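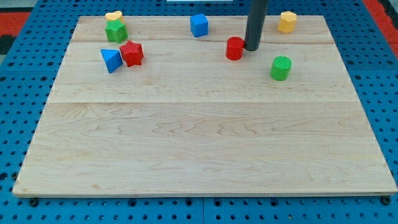
遠隔教示によるデータ収集 よくある質問

卓上プッシュ作業(ブロック押し)の教示に参加する方向けのFAQです。機器の設置手順は別ページ「Fallex 設置ガイド」にあります。

■ 作業の基本

どのような作業を教示するのですか。
円柱状のロッドを先端に付けたアームを遠隔操作し、木の板の上にある色付きブロックを指示文どおりに動かします。把持はしません。動作は押すことだけです。

ブロックの種類を教えてください。
赤・青・緑・黄の4色、計8個です。赤は星と円柱、青は立方体と三角柱、緑は星と円柱、黄はハートと六角柱です。星と円柱はどちらも赤と緑の両方にあるため、指示文では必ず色と形を併記します。「円柱を右へ」だけの指示文は無効です。

初期配置はそろえる必要がありますか。
ありません。左側に4個が密集し、残りが右側に散らばっているような偏った配置も有効です。配置を均等に直してから始めないでください。

三角柱が傾いた状態で始まりました。
そのまま続行します。ただし指示対象のブロックが板の外に落ちた場合は、エピソードを破棄してください。

■ 操作

手で直接アームを動かす教示はできますか。
可能ですが、本課題では使いません。直接教示では操作者の手がカメラに映り込み、遠隔操作のデータと混在させると学習時に区別が必要になります。直接教示は Doddale 課題のみで受け付けています。

ロッドの高さは操作者が調整しますか。
しません。先端の高さは制御側で固定され、操作者の入力は板に平行な2自由度だけです。先端が板に接触した音がしたら停止し、再校正を依頼してください。

隣り合ったブロックの片方だけを動かすには。
先に隙間を作る方向へ短く押し、ロッドを回り込ませてから目標方向へ押します。巻き込んで2個動いた場合も、指示対象が目標位置に達していれば成功として記録します。

途中で失敗した動作は消すべきですか。
残してください。押し損ねてから修正する動作は学習に有用です。破棄するのは、通信断、落下、指示文の読み違いの三つの場合に限ります。

入力の遅延が気になります。
操作画面の右下に往復遅延が表示されます。500ミリ秒を超える状態が続くときは記録を中断してください。

■ データ

1エピソードに含まれるものは何ですか。
カメラ映像、ロッド先端の位置、操作入力、指示文、成否ラベルです。音声は保存しません。

現在の収集数は。
Clurnby 版データセットの収録数は3,433エピソードで、うち1,686が複数ブロックを扱う指示です。評価用に244エピソードを別途確保しており、学習には使用しません。

成否ラベルは誰が付けますか。
操作者が終了時に付け、別の担当者が映像で確認します。判定が割れたものは「保留」となり、配布版には入りません。

指示文を自分で書いてもよいですか。
Hviid 形式に従えば可能です。1文に動詞は一つ、目標位置は他のブロックまたは板の辺を基準に書きます。「もう少し」「適当に」などの語は使えません。

配布版の更新時期は。
次回は11月です。更新後も旧版のエピソード番号は変わりません。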